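Water meter readings: how the new schedule affects your account

The change to the metering schedule announced in June took effect at the start of this month. It applies to all 2,128 connections on the Iscombe supply. This item sets out what has changed, how estimated readings are now worked out, and what to do if the figure on your bill does not match the figure on your meter.

Under the old schedule, meters were read twice a year and billed on the reading. Where a reader could not get to the meter, the reading was estimated from the same period of the previous year. The method was simple but carried errors forward. A property that had stood empty one winter was under-billed the next, and the shortfall then appeared on a single bill when the meter was finally read.

The new schedule has four reading periods. Two are read by the supply's contractor, Dallum, and two are read by the account holder. If no reading is given in an account holder period, the estimate is taken from the average daily use across the last two actual readings, multiplied by the number of days in the period. Estimated figures are marked E on the bill and actual figures are marked A. A reading supplied by the account holder is marked C and is treated as actual for all purposes except the closing of an account, for which Dallum must attend.

So far 1,943 meters have been matched to the correct account and serial number. The remainder are mostly shared supplies, where one pipe feeds two or more properties, and meters that were replaced without the new serial number being entered. Account holders in this group will get a letter asking for the serial number, which is stamped on the brass collar or printed on the face next to the bar code. Please copy the whole number, including any letters at the start.

Reading the meter

The meter is usually in a boundary box in the pavement or verge, under a small round or square lid. Older properties in Flastell may have it indoors, beside the stop tap. Lift the lid with a flat screwdriver and take out the foam disc if there is one. Put the disc back afterwards, as it protects the dial from frost.

Read the black digits from left to right and ignore the red ones. The black digits show cubic metres. The red digits show parts of a cubic metre and are not used for billing. One cubic metre is 1,000 litres. If a black digit is part way between two numbers, write down the lower one.

Send the reading through the account page or by post on the slip attached to the bill. Readings can be sent up to ten days before the end of the period and up to five days after. A reading received later than that is kept on the account and used in the next calculation, but the current bill is not reissued.

Checking for a leak

A leak on the customer side of the meter is charged as normal use until it is reported. The check takes an hour and needs no tools beyond the screwdriver. Turn off every tap and appliance, write down all the digits, black and red, and leave the supply unused. Read the meter again after an hour. If the red digits have moved, water is passing through. Then close the inside stop tap and repeat the test. Movement with the stop tap closed points to the pipe between the boundary box and the building. Movement only with the stop tap open points to something indoors, most often a toilet cistern or a tank overflow.

A leak allowance can be claimed once for each property in any two-year period. The claim must include two readings taken after the repair, at least 14 days apart, and the plumber's invoice or a signed note of the work done. The allowance covers the difference between the metered volume and the normal daily use. It does not cover leaks from internal fittings.
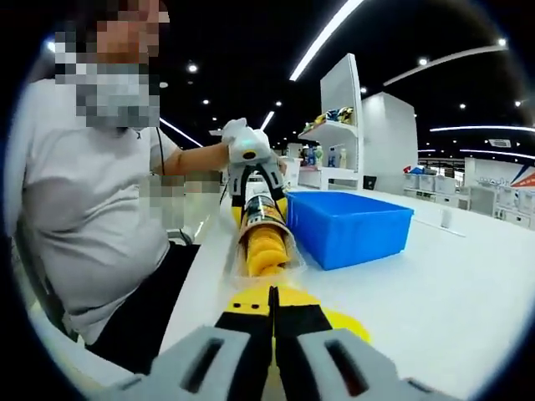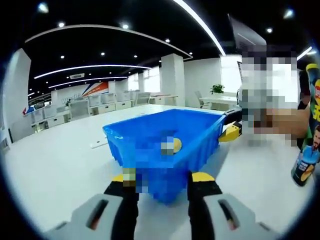
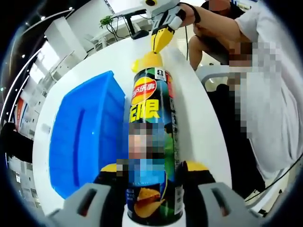
Disputed readings

Where an account holder disagrees with an actual reading, Dallum will read the meter again without charge. If the second reading confirms the first, the bill stands. If the account holder believes the meter itself is faulty, it can be removed and tested by Rosales. The test fee is £40, refunded in full if the meter is found to be outside its permitted limits — in either direction. A meter that has under-recorded is replaced, but the missing volume is not billed.

Payment of the undisputed part of a bill is still due on the usual date. The disputed part is held until the result is issued, and no late charge is added to it in the meantime.

The first account holder period closes on 19th July. Questions about matching, shared supplies or the leak allowance should be sent in writing to Sutrisno Jugah at the Iscombe office, with the account number at the top of the letter. Please do not send original invoices, as they cannot be returned.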